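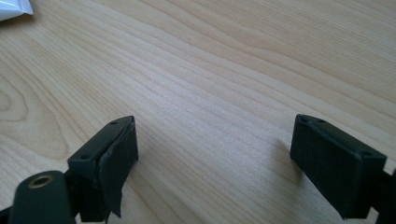 Pad condition should be checked before any recording session with the hand-held grippers, and again after every 60 demonstrations. Operators at the Trindale workshop are asked to look at both contact faces with the jaws partly open over a clear stretch of table. Wear is often uneven: the covering on the left fingertip is frayed, with a lifted edge near the top and a ragged flap at the bottom, while the right block remains clean. A tool in this state should be re-covered before the next set begins.

Trindale > Workshop Tips > Recording Stations > Fingertips and Table Surfaces

Remove the old covering completely. Patching over a loose edge changes the thickness of the pad, and examples recorded before and after the patch will no longer match. Wipe the block, let it dry, and press the new strip down from the center outward. Wait 9 minutes before closing the jaws.

Loose paper and plastic should be moved well away from the work area. Tabletops are to be wiped with a barely damp cloth, following the grain.

Each task requires 500 accepted examples. Where a pad fails partway through a set, record the number of the last good example on the station sheet and notify Milovan Jurić. Replacement strips are kept in drawer seven.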